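A visit to the Kofler reading room

In February I went to the open day of the Kofler library, where they keep university theses on microfilm. Ekkachai Duangkaew showed us the storage at 10 in the morning. It holds 3,679 reels, and 287 of them are about postwar history.
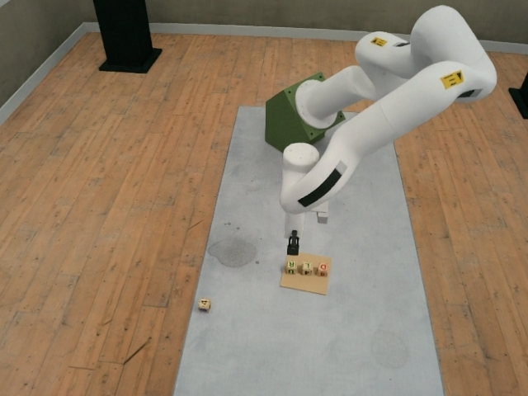

The catalog

Each old card is typed again by hand — slow work. Almost 100 cards still have no author name.
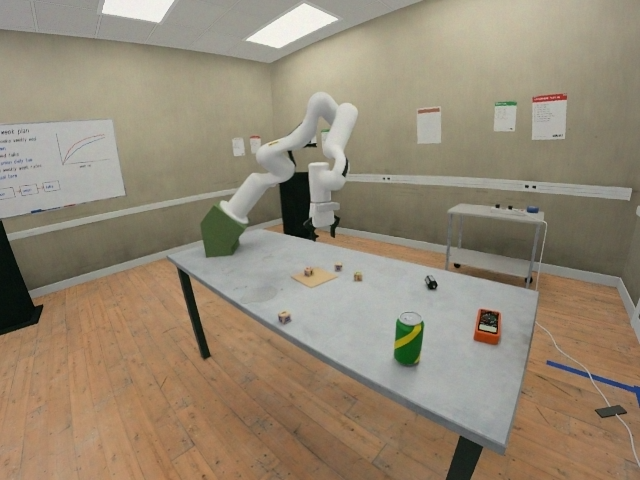 White robot arm over a long table

I asked for a thesis about land use after the war. It has 367 pages and the film is easy to read, only the maps are too dark.

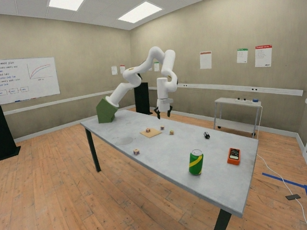 The arm on its green base

Copies must be ordered at the desk before you leave.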